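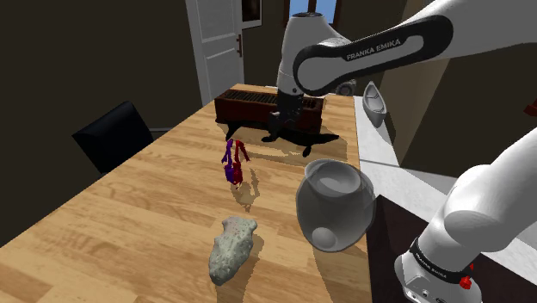 Equipment planning for robot work cells is the job of deciding what to buy, in what order and with how much money held back, before an arm goes into service. Covers the arm, the hand, the table, power, safety gear, spares and people's time. Most small buyers now start in simulation. A layout gets mocked up first — a Franka Emika arm over a wooden table, say, with a slatted box at the far end and a few odd objects like a rock and a glass vase set out in front — and reach and clearance are checked there before any order is placed. Cheap compared with moving a bolted base.

Scope. A budget usually splits into purchase, fitting out and running costs. Purchase gets all the attention. Fitting out is where plans slip: mounting plates, cable runs, a sturdier table, a cutoff switch people can reach. Running costs include software renewals, fingertips, training for new staff. Yung-ching Lam's planning notes for Prisau put these three on separate sheets and do not let money move between them without a signature. Other shops keep one sheet.

Simulation in planning. Used for reach, table height, object choice, door and chair clearance. Less use for grip on shiny or see-through items, cable drag, and noise. A rendered glass object can look right and still behave nothing like the real thing in the hand. Buyers at Reltero list these as "check on site" items and leave them out of the simulation budget altogther.

Worked costs. In the Derent plan, written by Raghda Khalaf, the small items came to 1450 dollars: 400 for a mounting plate, 326 for spare fingers, the rest for cabling and a replacement table top. The plan covered 5 work cells but the small items were priced for one only, an error caught in October, after the first order went in. The corrected sheet is the one usually passed around.

Lease or buy. Leasing suits short trials. Watch the return terms — freight, cleaning, scratches on the shell. Buying suits steady work and anyone who plans to drill, repaint or swap the hand. Used arms turn up often; ask for hours run, the controller, and wether the software license moves with the arm. Sometimes it doesn't.

Timing. Order the arm first, table last. Table height depends on the base plate. Shih does it the other way round and shims.

See also: Work cell layout | Grippers | Leasing | Simulation | Spare parts

Comments

Kuo-hua Chiang: The lease part needs insurance. Ours was a separate line and nearly sank the whole thing.

Hui-mei Fung: Is the 1450 with freight or without?

Li-hua Sin: Without, I think. Freight was on the purchase sheet.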